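What we learned about budgeting at the Gostton open day

We run a small packing and kitting workshop, and we have been going back and forth over whether to buy a robot for the bench work. So when Gostton opened its doors in May we booked two places on the morning tour, packed a notebook and a flask, and set off before seven.

I'd expected a showroom. It's a proper working unit on the Fontana estate, with a loading bay at one end and the robot benches at the other, and a pleasant amount of noise in between. Coffee was in the canteen, and then we were split into groups of 11 and sent off in different directions with a floor plan each.

Our first stop was the planning room, and I could have stayed there all morning. They had pinned up the whole cost of their first bench, Stuleo, line by line, including the things they got wrong! The arm itself was the line everyone looked at, but our guide kept steering us to the small print underneath: the table, the shelving, the spare fingers for the gripper, the electrician, the risk assessment, the days when two people stood next to the bench teaching it and did nothing else. All of that added up to more than they had put aside, and they said so plainly.

A few figures I wrote down, in pounds. The shelving and bins for one bench came to 1485. Spare parts and gripper fingers for the first year came to around 2041, and they now put that in the budget from day one. They allow 4 weeks between the arm arriving and the bench doing useful work. On Stuleo they had allowed one, and I must say I'd have done the same.

After that we went down to the floor, where the second bench, Hesetti, handles light plastic parts. We stood behind a yellow line and just watched for a good while (our group had to be moved on twice). I loved how ordinary it all looked. The shelving is the same sort we have at home, the bins are the sort anyone can order, and the table is a plain white one with nothing fancy on it.

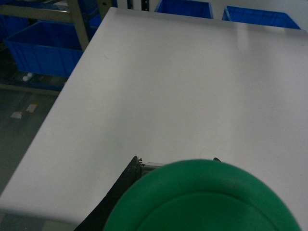
A round green part at the white table, with the gripper beside it and the blue bins on their racking behind.

The guide's advice on grippers was the most useful thing I heard all day. Take a box of your own parts to the supplier before you talk about price – the awkward ones, the shiny ones, the ones your staff complain about – and ask to see them handled. Gostton had picked its first gripper from a catalogue and had to buy another inside the year. For Hesetti they took the parts along first, and the order was right first time.

They were just as firm about floor space. Mark the bench out with tape, table and racking and all, then live with it for a fortnight and see who trips over it. We did a rough version in our car park when we got back and the racking was going to block our fire door, so that was an hour well spent!

Lunch was soup and rolls, very good, and a chance to ask about leasing. Opinions at our table were split. The people with steady work all year wanted to buy, and the ones with a busy autumn and a quiet spring liked the idea of renting for the season. We fall somewhere in the middle. Gostton bought both of theirs outright, but they said they would lease a third if the work for it was less certain.

I did ask what happens when a bench stops. They keep the parts list taped up by the stores door, and a spare set of fingers and cables on the shelf, and there is always a person on shift who can carry on by hand. That last point has gone into our own plan as a wage line, where before we had left it blank.

If you're thinking of going, parking is tight, so arrive early. Wear closed shoes. The planning sheets can be taken home, and ours is already covered in pencil. We're getting two quotes over the summer, and the box of awkward parts is packed and sitting by the door.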